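3.2 Workspace and object set

The cell was assembled in the Belwood shared workshop, where bench time is booked in blocks and other members use the adjoining stations. Permanent fixtures were therefore ruled out. All mounting had to be reversible, and the complete set-up had to fit on a single table with a white top. The controller runs on a second-hand desktop computer, using Grimia, a small motion library written for this build by the second author.

The arm is a white unit fitted with a two-fingered gripper. The cable to the wrist gave more trouble than any other part of the build. In the first version it was tied flat along the arm, and it pulled tight whenever the wrist turned through more than a quarter turn. The present version leaves a free loop over the wrist module. This costs a little clearance above the gripper, and the planner treats the loop as a solid volume when approaching tall objects.

Objects were chosen from toy food and ordinary household goods — cheap to replace and safe to drop. The set covers round, curved and flat-sided shapes. Bowls and plates serve both as obstacles and as targets for placing. No markers were attached to any object. Idun Wallin laid out the table for each session from a printed list of starting positions, drawn up in advance so that the operator could not favour easy arrangements.

Each trial consists of one pick and one place, with a time limit of 63 seconds. We planned 1000 trials and completed 800; the remainder were dropped when the workshop closed in January 2021. A trial counts as failed if the object leaves the table, if the gripper touches a dish during the approach, or if the limit is reached. Figure 2 gives a view of the workspace, with the gripper at the toy banana and other items on and around the pink plate.

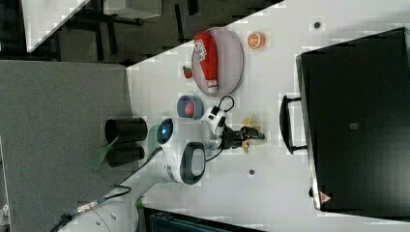 Figure 2. Arm and objects on the table. The tomato is in the blue bowl; the ketchup bottle lies on the plate.

3.3 Calibration

Calibration was repeated at the start of every booking, as the table could be moved between sessions. The gripper was driven by hand to a set of reference points on the table top and the joint readings were stored. A plane was then fitted to the points. If the fit was poor, the feet of the table were adjusted and the procedure run again — usually a single repeat was enough.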